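Storing and Using Dried Herbs at Home

Posted 13 May 2020 by Joelle Rizk

Dried chamomile, peppermint, lemon balm and calendula are the herbs most people start with. They are cheap to buy in bulk and easy to grow, but they lose strength quickly when they are kept badly. Light, heat and damp do most of the damage.

Keep jars away from the stove and out of direct sun. A cupboard on an inside wall is better than a windowsill. Glass with a tight lid works well. Paper bags are fine for a week or two after drying, then the herbs should be moved.

Crumble leaves only when you need them. Whole leaves and flowers hold their oils much longer. Roots and bark keep longest of all, often two years or more.

Before you refill a jar, wash it, dry it and leave it open overnight. One damp spot under the lid is enough to start mold.
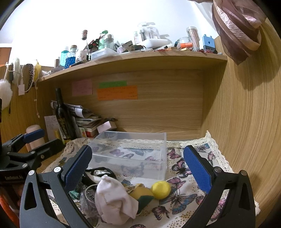

A butterfly-print cloth with a lace edge, under the long shelf.

Label every jar with the name, the part of the plant and the month it was dried. "Mint, leaf, May" is enough. I use Jurwood labels, which peel off clean after soaking in warm water.

For a plain peppermint tea, put two teaspoons of dried leaf in a cup, pour on hot water and cover it with a saucer. Ten minutes is long enough. For a larger batch, use 20 grams to a liter and strain it through muslin.

Calendula oil takes more patience. Fill a dry jar with 40 grams of petals and cover them with 400 ml of olive oil. Push the petals under the surface, close the jar and leave it in a warm cupboard for four weeks. Shake it every day or so, then strain.

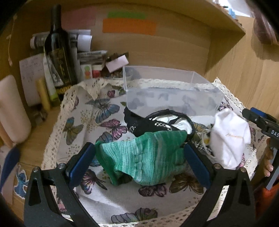
Strain it twice if the oil still looks cloudy. Small bottles are better than one large one, as each opening lets in air. Write the date on the bottle and throw the oil out if it smells like old nuts.

Herbs can interfere with prescription medicine. If you take anything regularly, or if you are pregnant, check with a pharmacist before drinking herbal tea every day.

Next: Drying rosemary and thyme without an oven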